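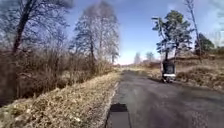

Asphalt path in open country, weathered surface, dry grass verge on the left.

Castow Dosoter Cold-Pour Crack Filler for Asphalt Paths

Home > Surface Maintenance > Asphalt > Crack Fillers > Dosoter

Black, ready to use, 62 lb pail
In stock at Brekside warehouse
Data sheet revised April 2026

Overview

Dosoter is a cold-applied, water-based asphalt emulsion crack filler with fine mineral aggregate and a polymer additive. It is made for light-duty asphalt: footpaths, shared-use trails, park roads, cart paths and school walks. It is supplied ready to pour. Do not thin it and do not heat it.

The filler sets by loss of water, first at the surface and then through the full depth of the crack. The cured material stays slightly flexible and moves with the surrounding asphalt through normal daily temperature changes. It is black when cured and will look darker than an older surface for the first season.

Dosoter is a filler and has no structural value. Where the base has failed, the path rocks underfoot or the surface has broken into loose blocks, cut out the damaged area and patch it with hot or cold mix.

Suitable for
Straight and branching cracks up to 3/4 in. wide
Open joints between paving passes
The joint between asphalt and concrete edging
Shallow surface loss next to a crack, feathered out by squeegee

Not suitable for
Potholes
Alligator cracking over a soft base
Highways, truck yards and loading areas
Concrete-to-concrete joints
Surfaces soaked with oil or fuel
Loose or crumbling path edges with no side support

Edge condition

Rural paths often lose width at the sides before they wear out in the middle. Soil washes away from under the edge, grass roots enter the gap and the unsupported asphalt snaps off in short lengths. Filler poured into an edge crack of this kind will run out through the side. Rebuild the shoulder first with compacted gravel, level with the path, then fill. If the verge slopes down from the path, extend the gravel far enough that it will not slide out under foot traffic.

Long cracks running parallel to the edge usually mean that the shoulder has already moved. Check these again after the first wet season even when the fill looks sound.

Preparation

1. Remove all grass and weeds, including roots. A wire wheel or hooked crack knife works for short runs. Weed killer may be used beforehand, but the dead growth must still be taken out.
2. Clear soil and loose stone with compressed air or a stiff brush. A leaf blower moves surface dust only and will not clean a deep crack.
3. For cracks deeper than 1 in., place foam backer rod or tamp in dry sand. Leave at least 1/2 in. of depth for the filler.
4. Allow the crack to dry. The asphalt may be damp, but there must be no standing water.
5. Treat small oil spots with a primer made for the purpose and let the primer dry.

Application

Air and surface temperature must be above 50 °F and rising. Do not apply if rain or frost is expected before the material has cured.

Stir the pail by hand for three minutes, bringing the settled aggregate up from the bottom. Power mixing draws in air and leaves pinholes in the finished surface.

Pour slowly from one end of the crack. Keep the spout close to the surface and fill to just below level. Settlement is normal. Add a second pour once the first has skinned over, then strike off flush with a V-shaped squeegee. Leave no raised band on the surface, as it will catch wheels and wear unevenly.

The Sethi pour pot (sold separately) holds enough for short runs and has a brass tip that can be removed for cleaning. For long straight cracks, the wheeled version saves a good deal of bending and gives a more even line. Both pots take the same tip.

A light dusting of dry silica sand on the wet filler will reduce tracking when a path has to be opened early. Sweep off the excess after curing.

Drying and opening

Skin time at 70 °F in direct sun: 20 minutes
Second pour: when the surface no longer transfers to a gloved finger
Foot traffic: same day in warm, dry weather
Bicycles: next day
Maintenance vehicles: after full cure

Full cure depends on depth, shade and humidity. Deep fills under trees can remain soft below the skin for several days. Test by pressing with a blunt screwdriver at the deepest point. If the point sinks in, keep vehicles off.

Technical data

Base: asphalt emulsion, polymer modified
Color: black
Consistency: pourable, medium body
Solvent: water
Flammability: not flammable as supplied
Maximum crack width: 3/4 in.
Minimum fill depth: 1/2 in.
Pail weight, filled: 62 lb
Pails per pallet: 20
Shelf life, unopened: 13 months from the date on the lid
Cleanup, wet: water
Cleanup, dried: citrus-based asphalt remover

Coverage

Coverage depends on crack width and depth. Measure depth at several points with a thin rod, use the average, and order one spare pail per job. Irregular cracks are usually wider below the surface than they look from above and take more material than a simple length and width calculation gives.

Storage and handling

Keep from freezing. Frozen emulsion separates and cannot be recovered by stirring; discard any pail that shows hard lumps or clear liquid with curd-like solids. Store indoors, lid up, out of direct sun. Part pails may be kept if the wall is wiped clean, a thin layer of water is floated on top and the lid is fully seated. Pour off the water before the next use.

Wear gloves and eye protection. Wash skin with soap and water before the product dries. Keep wet material out of drains and ditches. Let leftovers dry out completely before disposal and follow local rules.

Related items

Sethi pour pot, hand held
Sethi pour pot, wheeled
Sethi brass tip, replacement
V-shaped squeegee with spare blade
Hooked crack knife
Foam backer rod, closed cell
Silica sand, dry, bagged

Ordering

Sold by the pail or by the full pallet. Pallet orders ship from Brekside on a flatbed with liftgate; state at the time of order if the site has no hard surface for unloading. Freight is not booked in freezing weather, so order ahead for early spring work. The last pallet shipment of the warm season normally leaves in September.

Returns are accepted on unopened pails within the shelf life. Pails that have been stored outdoors are not accepted.

Technical questions: Luana Tavares, Castow product support
Orders and freight: Thaís Bastos, Brekside warehouse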